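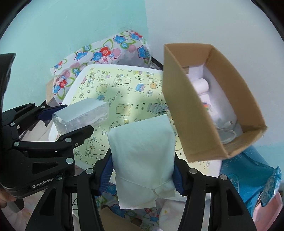 November, notebook of the two grippers. Today I worked on the finger pads, after Dagim Endale told me that the old foam ones slip on smooth plastic. I cut new pads from the blue sheet and fixed them before lunch. For trying them I use the clear container with the frosted lid in one gripper and the folded white cloth in the other, a hard thing and a soft thing. The screws on the fingers I tightened by hand only — maybe this is not enough, to check again after 125 closings.

The spring from Vomon feels stiff in the first part of the travel. My wrist was tired after 36 closings, and Shewit Yimer said the same when she tried it.
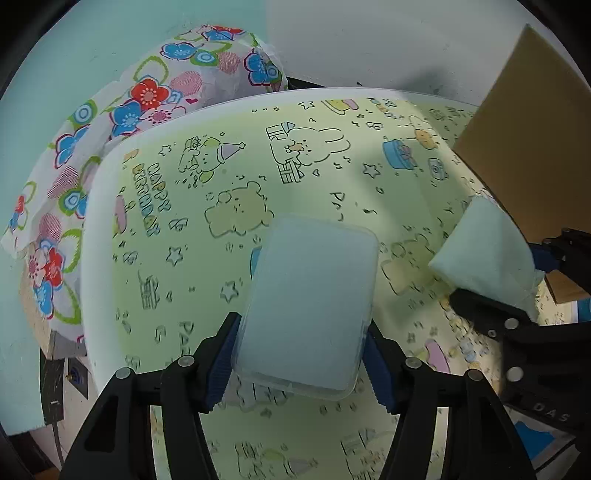
I ordered a softer spring, part 2197, and Analyn Marquez will bring it. Until then I keep the stiff one on both sides, so that they are equal. Still open: glue at the pad corners, and a longer handle for Jolanta.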